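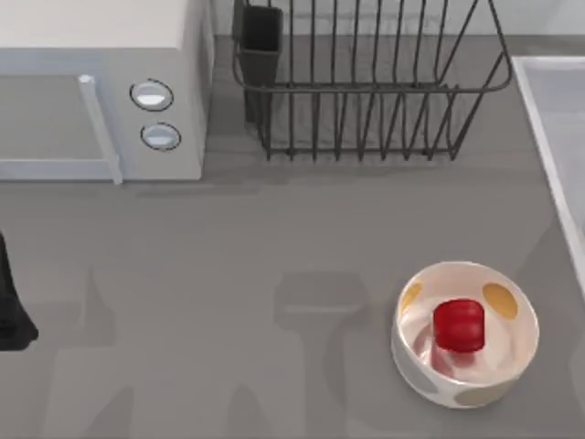
Bells, tape and an old net loft

July 25, 2018

The Tergate ensemble has eight players and no conductor. For the past two years it has worked from a former net loft in Skellelby, where the rent is low and the floor is strong enough for a set of tubular bells. Its new piece, Brivow, runs for 70 minutes and has its first performance there in November.

The score is written for strings, two clarinets, percussion and an Aaltonen tape machine, which plays back short loops recorded in the harbour. Each loop is cued by a player, so the order changes from night to night. In rehearsal the opening section has lasted anything from four minutes to 11.

Brivow was paid for by a grant of £3000 and by 1349 subscribers to the group's monthly recordings. Most of the money went on the bells, which were bought second-hand and needed new cord and one replacement tube.

The players write the parts together. A first draft is usually a page of timings with a few pitches, and the clarinets tend to get their notes last. A recording of the middle section will go out to subscribers before the concert. The loft seats 60, and tickets are sold at the door only.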